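Fellora bench set-up guide – section 4, sorting and laying out parts
October 17, 2023
By the Sarkthorpe workshop desk

Read the whole section before you start. Most of the rework we saw in August came from people who skipped to step 9.

Before you begin

Clear the bench. Wipe it down, dry cloth only – no spray near open bins. Coffee goes on the side shelf. Mains lead for the test supply stays unplugged until section 5.

You will need: shallow bins, at least one deep one, the steel tray, white paper, side cutters, clear tape, a marker. Kandpal kits come with their own bins. Nirnley kits don't, so grab some from the cupboard.

Caution: boards can hold charge in the big capacitors if they've been powered before. Treat every returned board as live untill it has been bled down. New boards are fine.

Sorting the parts

1. Bins out first, then parts. Don't tip a bag straight onto the bench – small stuff rolls.

2. Small parts with leads go in a shallow bin. One layer. If the leads cross, leave them, you can sort that later.

3. Boards go in a deeper bin, flat on the floor of it, component side up. Never stack. Never lean one on the other. Two to a bin is the limit for the round boards, even if a third looks like it would fit.

4. Signal wiring (blue and white) goes on the upper level of the stepped bin. Power wiring – red, black, green and yellow – goes on the lower one. Keep them apart. A green and yellow tail caught up in a signal loop takes ages to get free and you can pull a terminal doing it.

5. Line the steel tray with paper. Change the paper every kit, not every day.

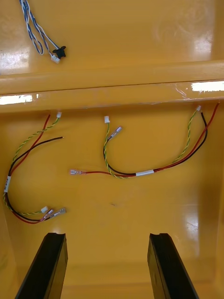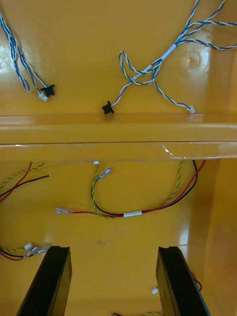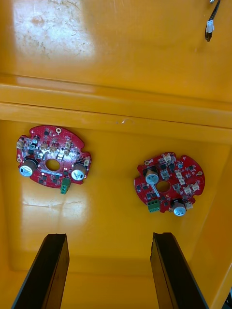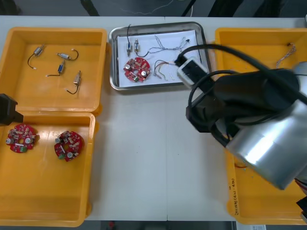 6. Check the plugs. Run a finger round each white housing, feel for a broken latch. Bad latch = tag it and set it aside. Don't try to glue it.

7. Grommets stay on the harness. If one has slid down toward the plug, slide it back before fitting. Won't go back over the plug once it's off, at least not without swearing.

8. Look at the bare ends. Strands should be tight and all there. Frayed end, trim and re-strip. Lost more than 2 strands – reject the lead.

9. Lift boards by the rim. Not by the capacitors, not by the green terminal block. The block feels like a handle. It isn't one.

10. Hold each board up to the lamp and look through the centre hole. Any burr on the edge gets noted on the card. Colour of the solder mask doesn't matter, we've had both.

Note: shiny bins throw a lot of glare under the overhead lights. Move the lamp or tilt the bin a bit, or you'll miss a hairline crack in a header. Has happened more than once.

Note: if a bin has tape on it, check the tape is still flat before you drop wiring in. Lifted edges grab the thin leads.

Counting off and signing

11. Match the card to the bins. A full Fellora batch is 40 harnesses, done in lots of 4. Don't count the whole batch in one go, you will lose your place.

12. Short on anything? Write it on the card and put the lot back on the incoming shelf. Don't borrow from the next lot, that just moves the problem.

13. Rejects in the grey tub by the door, tagged. An untagged reject gets picked up as good stock by the next shift.

14. Initial the card, both sides. The back is for the grommet check and it gets forgotten constantly.

Caution: do not carry a loaded deep bin one-handed. Boards slide and the capacitor legs bend at the base, and you won't see it from the top.

If you have to stop partway

Lid on the board bin. Wiring can stay where it is. Turn the card face down so the next person knows the lot is open, and don't leave cutters inside a bin – they end up under a harness and go off to the store with it.

Tray paper with writing on it is kept with the card, not binned. Somebody's notes are usualy on there.

Carry on to section 5, first power-up, once all four lots from the shelf are signed.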